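Organización de espacios comunes. Apuntes de la sesión 6
Tema: bolsas, papeleras y el punto de reposición

Lo de la semana pasada (estanterías) queda cerrado. Los que faltan por entregar el plano, antes del domingo.

1. Idea de base

La papelera de un aula o taller casi nunca falla por pequeña. Falla por la bolsa: no hay, está lejos, o hay 20 metidas en un cajón hechas una bola. Resultado, se tira sin bolsa y luego hay que fregar el cubo.

Punto de reposición = sitio fijo donde espera la bolsa siguiente. Condiciones:
- a la vista, encima de la papelera o al lado
- se coge con una mano, sin abrir puertas
- aguanta tirones (ojo con el adhesivo en pared pintada)

2. Reutilizar bolsas de compra

Van bien las de asas, tipo camiseta. Las asas se recogen juntas y de ahí se cuelga. Las translúcidas dejan ver si hay algo dentro, las opacas no. Mirar siempre el fondo antes de usarlas como forro, un agujero pequeño ya gotea.

Tamaño: medir el borde del cubo, no la altura. En la hoja de Pinivlow viene la tabla, el modelo 221 es el redondo pequeño, el 292 el alto de pedal. No hace falta aprendérsela.

3. Caso: colgar en la pared, sobre la papelera

Cinta roja arriba, bolsa colgando, papelera redonda en la moqueta.

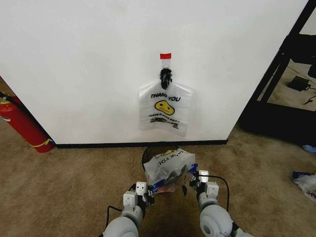
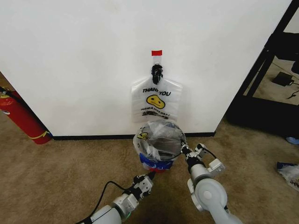
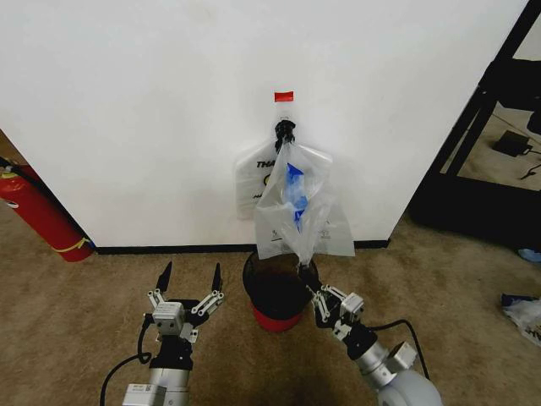
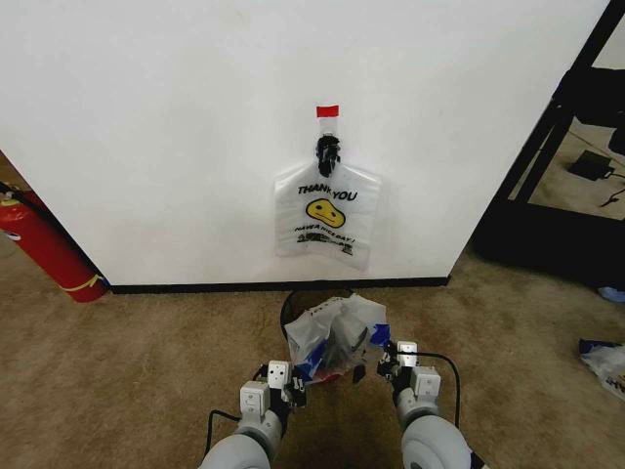

Según Ifor Eynon, colgar las bolsas a la vista solo sirve si alguien repasa el punto cada semana; en Trurard lo probaron y al mes la gente usaba la bolsa colgada como segunda papelera. Propone dejar una sola y guardar el resto doblado en otra parte. Discutible. A mí una sola me parece poco para un taller con turno de tarde, pero lo del repaso semanal sí, apuntarlo.

4. Forrar el cubo, pasos

Abrir la bolsa del todo y meter aire antes.
Bajarla hasta el fondo, que no quede colchón debajo.
Doblar el borde por fuera, cuatro dedos minimo.
Si sobra, nudo lateral. Nada de goma elástica, se pierde.

Vaciado: cuando el contenido llega al borde. No aplastar con la mano (grapas, cúter, cristal). Los plásticos arrugados abultan mucho y pesan nada, mejor ir doblándolos segun se tiran.

5. Sujeción

Pinza: rápida, se cambia la bolsa sin tocar la pared.
Cinta: barata, pero se despega con el peso y se lleva pintura. Probar primero en una esquina.
Gancho atornillado: pedir permiso al edificio.

En Irketti usan gancho y pinza a la vez, lo vemos el próximo día con el ejercicio del pasillo.

Para la próxima: elegir una papelera real (casa, trabajo, da igual), anotar dónde está la bolsa de repuesto y cuántos pasos hay hasta ella. Media página. Traer también la ficha de Gape, apartado de residuos, que no dio tiempo.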